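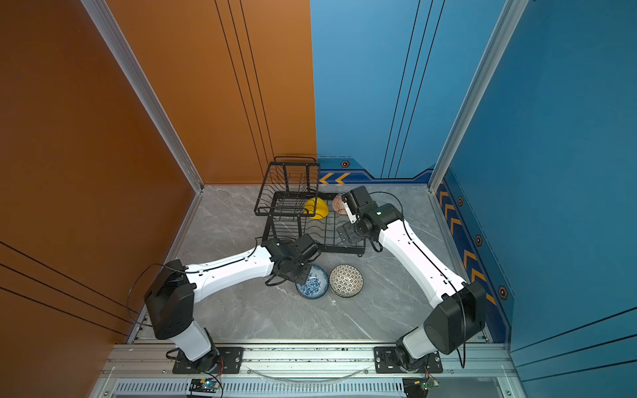
HOSP 2179 Food Premises Operations
Handout 5: Manual Warewashing and Air Drying
Revised Jun 7, 2024

Scope

This handout covers washing, rinsing, sanitising and drying of crockery and small utensils by hand. Machine warewashing is treated in Handout 6. Read with the chapter on cleaning chemistry in the course reader, in particular the section on surfactants. Material marked (P) is assessed in the practical at the Plillell kitchen.

1. Terms

Cleaning: removal of visible soil, grease and food residue from a surface.
Sanitising: reduction of microorganisms on a cleaned surface to a level considered safe.
Soil load: mass of residue per item entering the wash. Usually estimated by eye.
Carryover: detergent or soiled water transferred from one sink to the next on the surface of the item.
Drainage angle: the angle between the plane of the rim and the horizontal when the item is racked.

Cleaning and sanitising are separate operations. A sanitiser applied to a greasy plate acts mostly on the grease. Chlorine-based products in particular are consumed by organic matter, and the concentration left over may be well below what the test strip showed when the sink was filled.

2. Sequence (P)

Scrape. Pre-rinse. Wash. Rinse. Sanitise. Drain and air dry. Store.

Scraping is done dry, into the organics bin. Pre-rinse water is warm, not hot; hot water sets egg and starch. Dairy residue behaves in a similar way.

Wash water is changed when suds collapse, when grease is visible on the surface, or when the temperature drops too low to hold comfortably warm. Topping up with hot water restores temperature but does nothing for the soil already in suspension.

Order of washing is glassware, cutlery, cups, bowls, plates, then pots and oven trays. Students who trained in a domestic kitchen often reverse the last two groups on the grounds that pots need soaking. Soak them separately.

3. Three-sink and two-sink layouts

Three-sink layout: wash, rinse, sanitise, left to right or right to left, with a soiled bench at one end and a draining bench at the other. Work moves in one direction only.

Two-sink layout: wash in the first; the second serves for hot rinse and heat sanitising. The water in the second sink must be hot enough that items cannot be handled directly, so baskets are required. The two-sink arrangement used in the Kurow case study (tutorial 4) failed on this point. The booster was set to 70 degrees at the unit, but the sink itself was never measured, and the probe readings taken in May were lower at every session. Measure in the sink, at the bottom, with the basket in.

4. Chemical sanitising

Follow the product label for dilution and contact time. The teaching kitchen stocks Emex sanitiser in the measured-dose bottle; the dose chart is on the inside of the chemical cupboard door. Do not mix it with any other product and do not add it to the wash sink. Higher concentration does not shorten contact time in any way that can be relied on, and leaves residue.

Record on the sheet: time filled, strip reading, initials. Repeat at each change of water.

5. Drying

Air drying is the default. Cloth drying is permitted only with single-use towel, and then only for items needed immediately. A damp cloth used across a full service will transfer organisms from the first contaminated item to every item after it.

Rate of drying depends on:

(a) surface temperature of the item on leaving the final rinse
(b) relative humidity and air movement at the rack
(c) film thickness, which depends on drainage angle and on surface tension
(d) contact points between item and rack

Ceramic holds heat and dries well from a hot rinse. Plastic has low heat capacity and low surface energy, so water beads and stays. Allow plastic a longer period or a fan.

Bowls are the awkward case. Fully inverted on a flat surface, a bowl traps humid air and the rim sits in its own runoff. Upright, it collects water. Rack bowls tilted, rim down and forward, without nesting. The foot ring on the underside holds a small pool if the bowl is set level; a tilt clears most of it.

Engebretsen rack trial, summary: 509 bowls were inspected at a fixed time after racking. Wet foot rings accounted for most of the rejects, and nested pairs for nearly all the rest. Rack coating made no measurable difference.

6. Storage

Store inverted or covered, off the floor, away from the pre-rinse area. Do not stack anything with visible moisture. Chipped or crazed items are discarded, as the exposed body is porous and cannot be sanitised reliably.

Review questions

Explain why a strip reading taken at filling may overstate the working concentration twenty minutes later.

Sketch a two-sink layout and mark the point at which temperature should be measured.

A rack of plastic containers is still wet at close. List the options open to the operator and the drawback of each.

Reading for next week: Handout 6, sections 1 to 3.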